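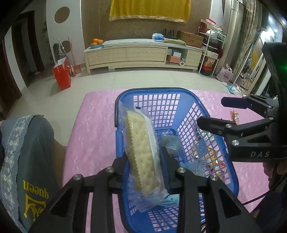
有位读者留言说，家里零食分了又乱，乱了又分，每次都从饼干开始，最后总剩一把叫不出名字的小包装，不知道该往哪儿放，问是不是篮子买小了。

篮子大小有影响，但多数时候问题出在别处。类似的留言陆续收了不少，我们把问得多的整理在下面，按“买篮子之前”“分装”“保存”“日常补货”“清洗”排。以后有新问题会接着往后加。

最后更新：2022-06-22

## 买篮子之前

### 带孔的塑料篮和不带孔的收纳盒，选哪种？

独立小包装的零食用带孔的篮子就可以。小包装自己已经封好了，篮子只负责归拢，不负责密封。带孔的好处是从侧面能看到里面还有什么，碎屑也容易抖出来，洗完干得快。

不带孔的盒子适合放已经拆开的东西，比如大袋坚果、散称的果干，而且要带盖。没有盖的不带孔盒子两头不靠，碎屑积在底下，又不防潮，我们一般不推荐。

孔的大小要留意。孔太大，细长条的零食会从侧面戳出去，拿篮子的时候容易勾到别的东西。买之前拿一条家里最细的零食比一下，能整条穿过去的就换一款。

### 多大的篮子合适？

先量放篮子的地方，再看篮子。放抽屉里的，篮子高度要比抽屉内高低一截，不然装满以后关不上。放桌面的，以一只手端得起来为准。

我们自己用的是 Kuipers 的中号篮，一层饼干竖着放进去，上面还露一点边，方便抽取。大号也用过，装得多，但底下那层常常几个月翻不到，后来就拿去装纸巾了。

### 一个家需要几个篮子？

两三口人的家庭，2 个通常够用：一个放饼干、米饼这类怕压的，一个放糖、果冻、小肉干这类不怕压的。有小孩的可以再加一个，单独放允许孩子自己拿的东西，搁在孩子够得着的高度。

篮子多了反而难管。每一个都装不满，补货的时候也记不清哪个缺什么。

### 旧篮子能不能用？

能。洗干净、晾干、边上没有裂口就行。塑料用久了会发脆，裂口处容易划破包装膜，摸到毛刺先用细砂纸磨一下，磨不平就不要再装食品了。

装过洗涤剂、樟脑丸的篮子不要拿来装零食，洗过也会留味道，饼干吸味很快。

## 分装

### 从哪里开始分？

先把所有零食倒在桌上。桌面铺一块布，倒的时候声音小，圆的糖不会到处滚，分完把布兜起来到阳台一抖，桌子不用再擦。布的颜色浅一点、花纹淡一点比较好，小包装掉在上面容易看见。

倒出来之后先不要急着装。把已经拆开的、漏气的、过期的挑出来放一边，这一步做完，剩下的往往比想象的少。

### 按种类分、按口味分，还是按保质期分？

按怕不怕压分。这是我们试过几种以后一直在用的办法，分出来的结果和按种类差不多，判断起来更快，用手一捏就知道。

怕压的：饼干、薯片、米饼、蛋卷。

不怕压的：硬糖、软糖、果冻、梅子、肉干、海苔卷以外的海味小包。

说不准的：夹心派、小蛋糕、威化条。放不怕压的那一篮也行，要放在最上面。

口味没有必要分。同一种饼干的咸味和葱香味放一起，找的时候看一眼包装就知道了。保质期不用来分篮，用来决定前后，后面会讲。

### 饼干应该竖着放还是平着放？

竖着放。透明膜包着的片状饼干，几片叠成一小包，平着一层一层摞，最下面的受力最大，角先碎。竖着排一排，每包只靠着旁边的，受力小很多，抽的时候也不用翻。

竖放的时候有齿边的封口朝下或者朝上都可以，朝一个方向就好。封口朝侧面会互相卡住，抽一包带出来好几包。

排得不要太紧，手指能伸进去夹住一包的两侧就合适。太松会倒，倒了以后就变成平放。

### 拿饼干的时候总捏碎，怎么办？

夹两侧，不要捏正面。片状饼干叠在一起，从两个窄边夹住，力是顺着片的方向走的，不容易断。从宽的那一面用拇指往里按，中间那几片最容易裂。

也不要只拎封口的齿边。膜薄的包装拎久了会从封口处松开，外面看不出来，过几天饼干就软了。

小孩手小，夹不住整包的宽度，可以让他两只手捧。

### 很小的包装总沉到底下，怎么处理？

给它们一个小格。用裁短的纸盒、洗干净的布丁杯都行，放在篮子一角，把梅子、小包坚果、单粒糖放进去。小格不要做满一整篮，一两个就够。

另一种办法是把小包装全部靠一侧放，大包竖着挡在另一侧，中间不用隔板。这样做省事，缺点是大包吃掉几包以后挡不住，要记得往回推一推。

### 细长条的零食放哪里？

威化条、米果条、奶酪条，和饼干竖在同一篮里会高出一截，关抽屉的时候被顶到。我们把它们横着放在篮子最上面，或者靠篮壁斜着插。

数量多的话单独找一个杯子插着，放在桌上，拿起来方便，见底了也一眼能看到。

### 银色包装看不到里面，要不要写标签？

家里自己吃的不用写，吃过一次就认识了。给老人准备的建议写，写大字，贴在小格上，不要贴在每一包上。贴纸撕的时候容易把膜一起带破。

有过敏的家人，那就要认真写。含花生、含奶、含麸质的单独一篮，篮子颜色也换一个，不要和别的混放。混装的散称零食，外包装丢掉以后配料表就没有了，拆之前拍一张照片存着。

### 分装的时候要不要戴手套？

独立小包装不用，洗过手就行。拆开重新装罐的要用干净的夹子或者勺子，手上的水汽进了罐子，下面那层会先潮。

## 保存

### 小包装放进带孔的篮子里，会不会受潮？

封口完好就不会。受潮的几乎都是漏气的。检查方法是轻轻按一下，有回弹、鼓鼓的是好的；一按就瘪、还能听到嘶嘶声的是漏了，当天吃掉或者扔掉。

有些包装本来就是贴着饼干收紧的，里面没什么空气，按了也不鼓。这种看封口，齿边平整、没有褶子穿过去就可以。

### 篮子放在哪里比较好？

避开灶台、水槽和太阳能直接晒到的窗边。灶台旁边油气大，包装外面会粘手；窗边晒久了，巧克力化了再凝固会发白，含油的饼干会有哈喇味。

冰箱顶上也不推荐。那里一直有一点热，很多人习惯放，夏天尤其不合适。

餐边柜、书房的抽屉、餐桌靠墙的一侧都可以。

### 要不要放进冰箱？

一般不放。饼干从冰箱拿出来，外面凝一层水，撕开的时候容易沾进去。夏天室温高，巧克力和夹心糖可以冷藏，用密封袋套一层，吃之前先在外面放一会儿再拆。

### 干燥剂能不能重复用？

零食袋里拆出来的干燥剂，吸过多少潮不知道，我们不重复用。拆下来就丢，更不要放进孩子那一篮。

需要的话买新的食品级干燥剂，放在带盖的盒子里才有作用。放在带孔的篮子里没有意义，它吸的是整个房间的潮气。

### 保质期怎么管？

新的放后面，旧的放前面，从前面拿。竖着放的饼干这样做很顺手，篮子端出来，把旧的往前推，新的插在后面。

小包装上的日期常常印得很淡，或者压在封口上看不清。拆大袋的时候，把外袋上的日期剪下来，用夹子夹在篮子边上。同一篮里有几种的，夹最早到期的那一张。

### 过了保质期一点点的还能吃吗？

我们不给这个建议。过了就丢，下次少买。

## 日常补货

### 多久整理一次？

平时每周补一次，看一眼就行，花不了多少时间。全部倒出来重新分，一年做几回就够了。我们固定在 1 月，年货进门之前先做一次，腾出地方，也知道哪些东西去年没人吃，今年不用再买。

### 一篮装多少合适？

装到篮沿以下，手伸进去不用拨开别的东西。我们的饼干篮通常放 20 多包，再多就要往里塞，塞进去的时候旁边的就碎了。

剩下的留在大袋里，封好口放柜子深处，篮子空出一块再补。

### 拆开的大袋怎么封？

把袋里的空气压出去，袋口折几折，用夹子夹住。橡皮筋也可以，时间长了会松。夹子要夹在折过的地方，只夹一层等于没封。

大袋里全是独立小包的，封不封影响不大，主要是防止撒出来。

### 家里人拿完不放回原处怎么办？

减少需要放回去的东西。小包装拿走就吃掉了，本来不用放回。会乱的是翻找的时候被拨到别处的那些，所以常吃的放在最外面，让人不用翻。

篮子也不要盖布。盖了布，掀开以后多半不会再盖好，布角还会把小包带出来。

### 给客人准备的要另外放吗？

不用另外备一篮，来客人的时候从两个篮子里各拿一些，装一个浅盘。浅盘里放 4 种就很好看了，种类多了每样只有一两包，客人反而不好意思拿。

客人走了以后，没动过的放回原来的篮子，包装摸起来粘手的先擦一下再放。

### 办公室共用的零食篮，规矩一样吗？

大体一样，有两处要改。篮子用更浅的，大家都能看到底；肉干、海苔这类味道重的不放，有人在旁边开会的时候拆开会影响别人。

补货最好固定由一个人做，别人看到缺了在篮子边的纸上写一笔。

### 吃剩半包的怎么处理？

片状饼干一包没有几片，尽量一次吃完。吃不完的，膜往下折紧，用小夹子夹住，单独放在杯子里，当天吃掉。不要放回篮子里，碎屑会从开口漏出来，也容易招蚂蚁。

## 清洗

### 篮子怎么洗？

温水加一点洗洁精，用软刷沿着孔的方向刷，角落用旧牙刷。冲干净以后倒扣着晾，孔里挂着的水用力甩几下就掉得差不多。一定要干透再装，包装外面沾了水，纸质封口的会泡软。

不要用开水烫，普通塑料会变形，变形以后放在桌上就不平了。

### 底部粘了糖怎么办？

热毛巾敷一会儿，糖化开再擦。不要用刀刮，刮出来的划痕以后更容易藏脏。

### 要不要垫纸？

可以垫一张厨房纸，接碎屑用，脏了就换。报纸不要垫，油墨会蹭到包装上，拿零食的手又会碰到嘴。

### 桌布沾了油印怎么洗？

先撒一点面粉或者小苏打吸一下，放一会儿拍掉，在油印处点洗洁精搓开，再正常洗。颜色浅的布不要用太烫的水，先在背面试一个角，看掉不掉色。

## 关于本店

### 你们卖篮子吗？

卖。Mandetti 店里有 Kuipers 的中号和大号，颜色以到货为准，不能指定。桌布是 Clitard 的，按块卖，不裁剪。

### 零食可以混着称吗？

可以，价格相同的能混在一袋。价格不同的请分开装，到柜台一起称。饼干放在最上面，我们收银的时候也会按这个顺序装袋。

### 到哪里自提？

Plellano 大楼 702 室，出电梯右转。自提的订单写订单号就可以，不用打印。零食用纸箱装，箱子不回收，可以带走当隔板用。

### 收到的饼干碎了能退吗？

整包碎成渣的可以退，当天拍照发给我们。缺一个角的不算，散称饼干在路上多少会磕到一些，介意的话请选自提。

### 问题没有列在上面怎么办？

在页面下面留言，写清楚是哪一类零食、放在什么地方。有人问过巧克力发白还能不能做烘焙，这个我们还没试，试过以后会补在“保存”那一节。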